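Product Reviews > Automation > Grippers and End Effectors

Nurner Clear-Finger Gripper, Second Review: Suspended Pending Correction of a Grip-Hold Fault
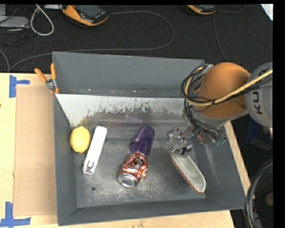 Mixed-item bin used for the pick trials, with the gripper positioned at the upper end of the dish-like item.

Reviewed by Zorica Georgiou, Bramer Equipment Evaluation Office

Overall finding: Not recommended for unattended use in its present form.

This office reviewed the Nurner gripper in its first release and gave it a favorable rating for light, irregular goods. The present review covers the revised model, which the manufacturer supplied with new transparent fingers, a redesigned wiring path and control software version 46. Testing was suspended in April following a fault that this office considers a safety matter. Readers who already own the revised model should consult the section headed "Fault" before continuing to operate it.

Scope of the review

The gripper was evaluated on a bin-picking task. Items of differing shape and stiffness are placed in a metal bin, and the arm is required to lift each one and deliver it to a receiving tray. The selection included a lemon, a stapler, a translucent plastic cup and a crushed beverage can, which between them cover most of the conditions under which a light gripper is likely to struggle. The cup yields under pressure, the can offers no regular surface, and the stapler carries its weight unevenly.

The bin itself is old and well scratched. It was retained from the first review so that the two sets of results could be compared. Bright and worn metal is difficult for any picking system, and the manufacturer was told of the condition of the bin before the unit was shipped.

Installation

Mounting the gripper took one technician 40 minutes, including the tool calibration. The printed instructions are clear on the subject of fasteners and poor on the subject of cables. A single diagram shows the cable run along the wrist, and it does not state how much slack should be left for full rotation. Our technician left more slack than the diagram suggests and tied the bundle at intervals. The manufacturer later confirmed that this arrangement was acceptable.

The wiring at the gripper is exposed. Fine wires and small connectors sit at the side of the mechanism, where they may pass close to the wall of a container during a low approach. A cover should be fitted as standard. One is sold separately by Gagnon, but it was not evaluated here.

Performance before the fault

Over 2051 attempted picks, the revised model performed well. The transparent fingers are a useful change. They hide less of the item from an overhead camera than the dark fingers of the earlier model, and the system had less difficulty locating narrow items lying next to a wall. Soft and rounded goods were handled gently. The cup was lifted repeatedly without cracking.

Results with the crushed can were less consistent. The fingers tended to close on a folded side and slide off as the arm rose. This is a limitation of the finger shape and was noted in the first review as well. It has no connection with the matter described below.

Fault

On 2 occasions the gripper released its item while the arm was traveling at full speed between the bin and the tray. In each case the control software continued to report a secure hold. The arm completed its movement, opened the fingers over the tray and recorded a successful delivery.

The first release involved the lemon, which landed on the table. The second involved the stapler, which was thrown clear of the table and struck the floor on the operator's side of the cell. The operator was outside the marked boundary and was not hurt. The office nevertheless treats the second event as a near miss, and the arm was stopped at once by means of the emergency stop.

Examination of the logs showed that the finger position signal had frozen a short time before each release. The software accepted the last value received and raised no alarm. Tugging lightly on the connector with the arm powered down and isolated reproduced the loss of signal. A dropped item is an ordinary event in this type of work. A system that does not know it has dropped an item, and that keeps moving at full speed, presents a hazard of a different order.

Response of the manufacturer

Nurner acknowledged the report and supplied a replacement connector with a locking tab. The company has also stated that a later software version will stop the arm when the finger signal fails to update. That version had not been received when this review was prepared. The replacement connector alone is not considered a sufficient correction, as it leaves the software free to act on an outdated signal from any other cause.

Advice to current owners

Reduce the travel speed of the arm and keep all personnel outside the full reach of a thrown item, which may extend well beyond the reach of the arm. Inspect the gripper connectors at the start of each shift with power isolated. Do not rely on the delivery count reported by the software; compare it with the contents of the tray. Where a separate weight or presence sensor is available at the tray, it should be connected to the stop circuit.

Comparison

The Naseo gripper, reviewed by this office under the same procedure, is slower and holds rounded items less securely. It does, however, stop the arm on loss of signal, and it did so each time the signal was interrupted on purpose. Purchasers who require a gripper immediately are advised to consider it.

Ratings

Handling of soft items: Very good
Handling of crushed or folded items: Fair
Installation: Good
Documentation: Poor
Safety behavior on fault: Unacceptable

The rating for the Nurner unit will be revised once the corrected software has been received and the full set of picks has been repeated.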